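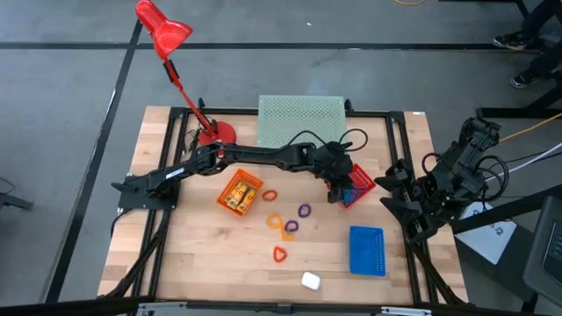 Booked the overnight from Drestow to Burstead for February, first time in a sleeper, and now second guessing everything. Do I do the roomette or just tough it out in coach and put the money toward the Detico bus pass at the other end? Main thing for me is light. I read till late and my wife sleeps like a normal person. The old Koech cars had those lamps on the fold-down table, same idea as the red desk lamp in the pic, cone shade you could tip toward the page, round base. Do they still have those or did they rip them out in the refurb? The website shows one photo of a pillow and thats it.

Also is the dining car open to coach. Can't find a straight answer.

— **slowfreight_dan**, October 9, 2021

---

**burstead_bound**

Roomette, no question. Did coach once. Never again. Guy across the aisle ate sunflower seeds till sunrise.

Lamps are gone, at least in my car. Strip light over the window now, plus a little reading spot on a stalk by your head. The spot is fine. The strip will wake your wife up and probably the people next door.

---

**kmcc_rails**

> Roomette, no question.

Disagree. If it's 2 people and you're both over six feet the roomette is a closet with a zipper. Upper bunk has no window. You're paying to look at a ceiling. Coach seats on that train lean way back and the legroom is better than any plane I've been on. Bring an eye mask, sit on the left going out so you get the river in the morning.

Dining car: coach can go in but sleeper gets first pick of seating times. Last time that meant coach ate late and the pot roast was gone.

---

**burstead_bound**

The river's on the RIGHT going out. Left is the grain yards.

---

**kmcc_rails**

Depends if they've turned the train at Drestow. They don't always. I had it on the left.

---

**slowfreight_dan**

ok so bring a coin and flip it on the platform, got it

We are not over six feet. Not even close. Wife says she'll take the upper if I promise not to turn on the strip. How much stuff fits in there? We'd have a duffel and a backpack each.

---

**Bakari Simiyu**

Long time rider on this line, few things.

- Duffels go on the rack downstairs by the door. Keep the backpack. There's a ledge next to the lower seat that takes one, second one goes at your feet.
- Get to Drestow early. They close the sleeper boarding 15 minutes before departure and they mean it, I've watched people argue and lose.
- Eat the first seating. kmcc is right about the pot roast.
- February the vestibules are freezing, don't go between cars in socks.
- A clip-on book light beats the spot on the stalk. Battery one. The outlet is on the wrong side of the bed.

On the river, both of you are right. They turned it most of last winter, then quit doing it. Ask the attendant when you board.

---

**tie_plate**

Nobody's mentioned points. If you have 1,000 or more in the Koech account you can ask for a bid upgrade from coach, comes through a few days before. I got a roomette that way for not much. Downside is you might not get it and then you're in coach with the seed guy

---

**burstead_bound**

I wouldn't gamble on that in winter. Half the sleepers are in the shop and what's left sells out. He's already booked anyway?

---

**slowfreight_dan**

Booked coach, can switch for free till the end of the month. I've got 2,170 points sitting there from work trips so the bid thing is tempting. But wife has read this thread over my shoulder and the seed guy settled it. Switching to the roomette tonight.

Will get a clip light. Kinda sad about the lamps tho, I remember them from when I was a kid.

---

**kmcc_rails**

Your money. Post pics of the upper bunk, I want to see if they fixed the latch

---

**Bakari Simiyu**

They did not fix the latch. Wedge a folded timetable in it and it stops rattling. And skip the Detico pass unless you're staying most of a week, single fares are cheaper if you're just going downtown and back.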